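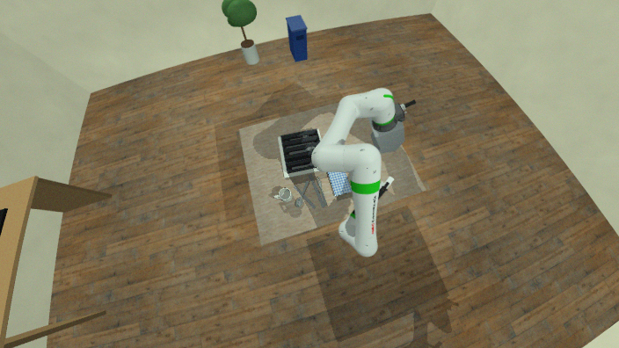 Fig. 3. White arm, green bands, tan rug. View from above.

Section 3: Importing your film diary and ratings

Gememero can read a viewing diary kept in another program and turn it into a Gememero shelf. The sales page calls this a one-click job. Allow an evening.

Before you start

Export your old diary as a plain CSV file and keep a second copy somewhere Gememero can't reach. The importer handles up to 2,000 entries in one pass. Larger diaries have to be split by hand, and the splitting tool mentioned in the May release notes has yet to show up in any menu.

CAUTION: Import cannot be undone. The Undo button stays lit after an import, but it only reverses your last rating.

1. Open Shelf, then Import, then From File. Ignore the From Account option unless you enjoy typing your password twice.

2. Match your columns. Title and Year are required. Director is optional on paper, but leave it out and every remake gets filed under the original.

3. Choose a rating scale. Gememero stores scores out of 50. A four-star rating on a five-star scale becomes 40, fair enough. A thumbs-up becomes 50, so a film you mildly liked on a plane now sits level with your favorite of all time. If your old diary used thumbs, choose Import Without Scores.

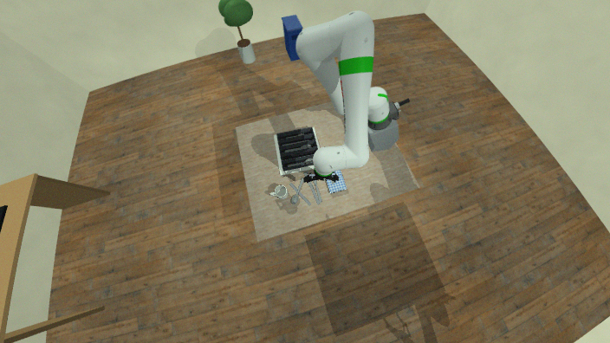 Somtochukwu Nnaji wrote in to say that half-stars came through fine on the first import and were rounded up on the second, same file, same settings, and could the manual please say which one is correct. The first one is. Check Keep Half-Stars every time, even if it's already checked when the window opens. Uncheck it and check it again.

4. Click Preview. You'll see the first 32 entries, with doubtful matches in yellow. The importer is very sure of itself, so don't read too much into a lack of yellow. Look closely at short films, anything with a number in the title, and anything you saw under a festival title.

5. Fix wrong matches by clicking the title and picking from the list. If the right film isn't there, choose Leave Unmatched and add it later.
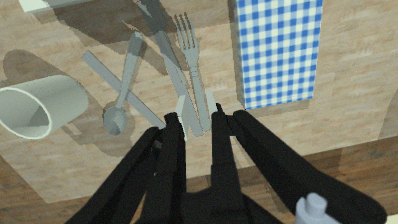
6. Click Import and leave the window open. The progress bar reaches the end well before the job does. Wait for the word Done.

7. Open your shelf and sort by Date Watched. Entries with no date land on the day of the import -- all of them, as if you had sat through the lot in one go.

Note on written reviews

Reviews come across as plain text. Italics are lost, and so are spoiler tags. If your shelf is public, set it to Private before step 6 and put the tags back by hand
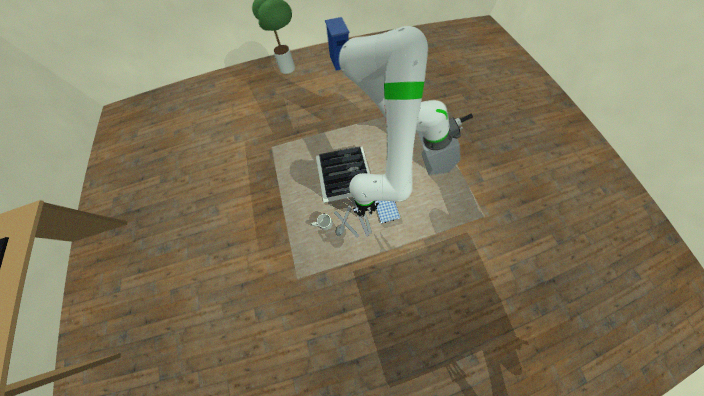 before you open it up again. The Gura add-on is supposed to spot spoilers for you. In our testing it hid the name of the lead actor and left the ending in full view, so we'd keep it switched off for now.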